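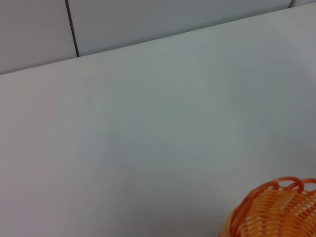 4. Setting up the table and the basket

Read this section before you fold anything. The Foltik sorting method asks for a clear table, one basket and a bit of discipline, and most of the complaints we get come from people who supplied only the basket.

4.1 Choosing the table

1. Pick a table you can walk up to on at least one long side. If it has to go against a wall, push it right up. A gap at the back eats socks.

2. Check the height. Stand with your arms loose and bend your elbows. Your hands should come down flat on the surface without you stooping. The leaflet that came with earlier sets said any table would do. We no longer believe this.

3. Check the surface. Smooth and plain is best. A pale top makes dark socks easy to spot and white ones rather less so, whatever the magazines say about pale tops being good for everything.

4. Clear it. Clear means clear: no post, no keys, no fruit bowl. A tablecloth counts as something on the table.

Note: You may have read that a padded mat "improves the fold". Lenka Hájek tried the Ustar mat for the whole of February and her shirts looked the same as they had in January. If you already own one, use it. We wouldn't buy one.

4.2 Cleaning before first use

1. Wipe the top with a damp cloth and a drop of washing-up liquid.

2. Wipe again with plain water.

3. Dry with a clean towel, then run the back of your hand over the whole surface. Anything that catches your skin will catch a jumper.

4. Wait until the top is dry to the touch, edges included.

Caution: Do not use spray polish. It leaves a film that comes off on clothes, and the sprays sold as "residue-free" have not impressed us either.

4.3 Placing the basket

The basket goes on a near corner of the table, on the side of the hand you don't write with. Left-handed users should put it on the right.

1. Turn the empty basket over and check the bottom for grit. Wipe it if you find any.

2. Set it down in the corner with its whole base on the table. It must not hang over.

3. Press down on the rim, once on each side. If the basket tips, move it further in.

4. Reach across to the far corner with your other hand. If your sleeve drags over the rim, the basket is in the wrong place.

Any plastic basket will serve. A bright colour is useful if you tend to put things down on the nearest pale heap and lose them, but we make no claims for orange over green. Kováčik sells a basket with dividers, and people do ask about it. The dividers suit small items. With towels you will take them out on the first day and then have to store them somewhere.

Caution: Do not lift a full basket by one side of the rim. Use both hands, and keep small children from pulling it down towards them.

4.4 Dividing the space

Leave the rest of the table open. You need three areas, and you can keep them in your head:

Fold — directly in front of you.
Finished — along the back edge.
Undecided — at the end furthest from the basket.

Some users mark these with tape. It works for a week, then the tape lifts and collects fluff. Lok-yiu Lu, who tested this section for us, puts a folded tea towel at the start of the undecided area and moves it when she needs to. That seems sensible.

Note: The undecided area should never be larger than the fold area. If it is, stop folding and decide.

4.5 Trial run

1. Put five items in the basket. Mix large and small.

2. Take out one, fold it, and slide it to the back.

3. Repeat until the basket is empty. Do not reach in for the next item while the last is half done.

4. Look at the back row. If the piles lean against the wall, bring them forward a hand's width.

Claims that a new layout will halve your folding time should be treated with care, ours on the old box included. Expect the first few loads to be slower than usual.

If the basket keeps sliding during use, see 4.2 and dry the table again. If it still slides, put a damp-proof shelf liner underneath. The Zasar one does the job, and so does the cheap one.

Go on to section 5, Shirts and blouses.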